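Print | E-mail

3.2 Household survey

We surveyed 45 households in Prurden in May about how they cook and store wheat foods. Of these, 41 gave complete answers. Most bought flour from the Tonent mill and steamed buns at home in the evening.
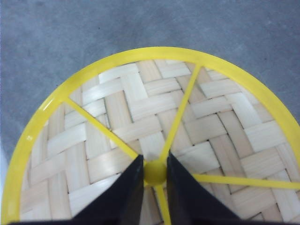

Respondents were asked how long they kept leftovers and whether they reheated them. Storage time varied more with household size than with income, a pattern also found in our earlier work in Brastis.
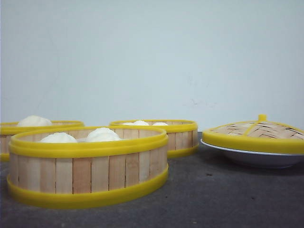
Figure 4. Steamed buns in round bamboo steamers with yellow bands.

Answers were coded by meal and entered twice.

This site uses cookies. By continuing to browse you accept our cookie notice.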